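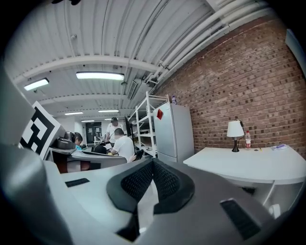 Narkstead is a turn-based strategy game developed by Restard and published by Verbeke for Windows. A version for handheld consoles followed a year later, with the same campaign and a smaller set of multiplayer maps. The player takes charge of a river town and its militia during a border war, and has to keep both supplied through the winter.

Gameplay

The game is split into 2 phases. In the town phase the player assigns workers to the mill, the docks, the smithy and the barracks, and trades with passing boats. In the field phase the militia moves across a hex map, where each unit has a set number of action points. Points left over at the end of a turn are lost unless the unit is on watch, in which case they can be used to fire at enemies who come into range.

Units gain experience and can be promoted up to three times. A unit that is wiped out cannot be brought back, but its equipment can be recovered if another unit reaches the hex before the battle ends. Weather changes the cost of movement. Snow slows carts and guns, while a frozen river can be crossed on foot and opens routes that are closed in the early missions.

Plot

The story begins in May, when the neighbouring port of Gamport closes its harbour to grain boats. The town council sends an envoy, who does not return. The player can then side with the crown, with the river traders or with neither. The third choice leads to a shorter campaign with a separate ending, and is only offered if the granary holds at least 500 sacks at the end of the second chapter.

Development

Restard began work on the game as a board game, and the hex map and watch rule were both kept from that version. The town phase was added later. An early build ran battles in real time, but this was dropped after testers found the supply rules hard to follow at speed. The finished game has 215 unit portraits, all drawn by hand.

Reception

Reviewers praised the supply system and the music. The computer opponent was criticised for leaving its guns unguarded - a fault that was partly fixed in the first patch - and several reviews found the middle chapters too long. The handheld version was marked down for its small text.

Downloadable content

Verbeke released a single expansion, Narkstead: Gamport, which tells the same war from the other side of the river. It adds naval units and a new campaign, and needs the original game to run.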